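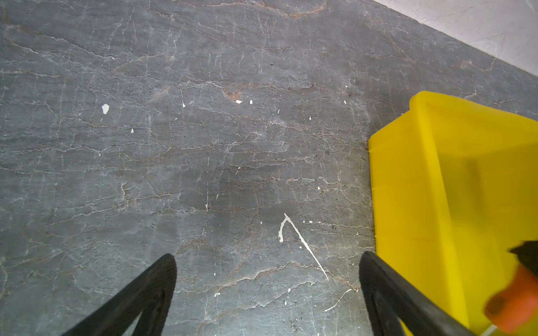 Okay, I have been wanting to post about this stone for WEEKS. Gray-blue, cloudy, little pale veins running all over it like crackled glaze. I am completely in love and I'm going to be annoying about it. Thread!

Some background if you're new: I've been fixing up a little place in Vukville since last November. Mostly by myself, mostly on weekends, mostly with the radio on too loud. Walls first, then everything else (this was the wrong order for my patience but the right order for my budget).

I was all set to go plain white. Had the sample on the windowsill and everything. Then I stopped at Kastano to pick up grout for a totally different job and they had a leftover piece of this leaning in the back, marked down to $214. I walked past it twice. Then I went and sat in the car. Then I went back in, obviously.

What got me was the rust color. From far away it's all cool gray, and then you get up close and there are these warm brown streaks running along with the white veins! One of them curves like a river on a map. There's a reddish bit with a tiny hook in it that I have decided is my favorite spot.

My sister thinks it looks like a satellite photo. My neighbor thinks it looks like the top of a really good pie. Both correct.

Yes, I see the white specks and drips too, haha. They look like paint or plaster to me, and I've done plenty of both. That long skinny streak is the one I keep staring at. Cleanup is tonight's job and I'm weirdly excited for it.

My plan for the specks, in case you have the same problem: warm water and a drop of dish soap, let a wet rag sit on them for a while, then a plastic scraper held nice and flat. Slow. No metal blade, no scrubby pad, and please no vinegar until you know what kind of stone you've got!! Vinegar can eat right into marble.

And I don't know for sure what kind I've got. The tag just said "natural stone, gray," thanks, very helpful. Could be marble, could be some kind of slate. If any of you can tell from the veins, please shout. I want to know before I put any sealer near it.

Somebody's going to ask about the wall next to it, so: off-white, and yes, it has a few marks and fine little cracks. Filler and one more coat should do it. I went back and forth on painting that side dark green and I'm so glad I left it pale. The stone gets to be the loud one.

Running total for this corner, stone and grout and filler and the new scraper: $228. I had set aside way more than that! The rest is going toward a lamp from Flosura that I've been visiting like it's a puppy at the shelter.

Oh, and Ko (the cat) has already claimed the stone as a nap spot. Six beds in this house, counting the human ones, and Ko wants the rock.

Going in with the rag and the soap after dinner. If you've gotten old drips off a stone like this, tell me what worked, and tell me what you sealed it with too. I'll read every single reply with my gloves on.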